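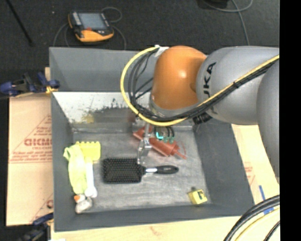 Moltard Distribution | Packing and Returns Department

Large grey bins to be relined from January

The large grey bins used for loose personal care goods will be relined in January, starting with those that hold hairbrushes and combs. The work covers 88 bins and will be done in two stages so that the Cikeo and Jovach ranges can stay on sale throughout.

The bins have sloping sides and a flat rim, and the shape will not change. Wear is heaviest on the floor, where the surface is streaked and scratched, and on the inner panels, where scuffs and flaking have been logged. Flakes can catch in bristles, and a brush marked in this way cannot be packed as new. The department recorded 130 such items in the last stock year, nearly all of them brushes with open bristle heads.

The new liners come from Lai and are fitted over the existing inner surface. They are matt. The present panels reflect the overhead lights, which makes small marks on pale handles hard to spot at inspection.

Until a bin has been relined, brushes should be placed in it singly and flat on the floor of the bin, with no second layer. Items found with flakes in the bristles go to the returns shelf with a yellow slip. They should not be brushed out by hand and put back.

Relined bins will carry a dated label on the outside of the rim. Stage 2 dates will be posted on the department page when the first set has been checked.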